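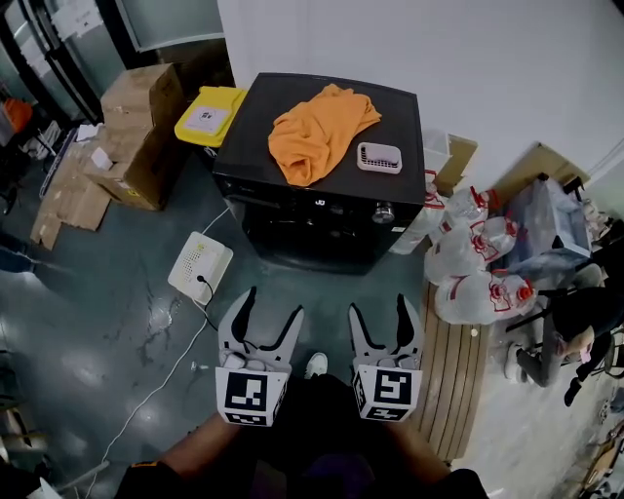 Unit 3: Gathering Demonstrations by Hand

Reading for this unit: the Sidmont collection guide, first half. The second half is about file formats and can wait until you have files.

Why handheld grippers

Last unit we drove an arm by remote control and learned patience. In this unit the arm stays in its cabinet and you do the work yourself, one gripper in each hand. The fingers are shaped like the ones the robot will use, so what you record is close to what it can do. Your own fingers are much better than these. Try to forget that for an hour.

The square markers on the cubes at the base of the fingers are how we recover where each finger was. Cover one with a sleeve or a thumb and the software will guess, with great confidence, that your left hand is in the ceiling.

The task

Cloth and basket, on top of the black appliance. Pick up the orange cloth, fold it once, lay it flat, then set the white basket on it. A crumpled start is a good start. Students like to smooth the cloth out before recording, and the result is a policy that can handle any cloth already smoothed by a student.

What counts as an episode

Start with both grippers open and the fingers pointed at the appliance. End the same way. Anything in between belongs to the episode, including the part where you drop the basket. Keep recoveries. Throw out episodes where you stop to talk.

Leave the room alone. Water jugs, boxes, flattened cardboard and cables on the floor are all part of the data. The Khondokar set was 3,000 episodes on one spotless table, and the model trained on it was excellent at that table. We moved it to Kerkham and it reached politely for nothing.

Do step over the cables, though.

How many

Each pair owes 200 usable episodes by the end of June. Last year's best pair recorded 346 and kept almost 200, so plan for waste. Change the starting position of the cloth every time. Change who holds the grippers when your wrists complain.

Common faults

Moving too fast. The arm has speed limits and you don't.
Using the wrist as a hinge at angles the arm can't reach.
Pinning the basket against your knee.
Labeling everything "success." See the Fallberg notes on what this did to their grading.

For next time

Bring ten episodes, two of them bad, and be ready to say what went wrong in each.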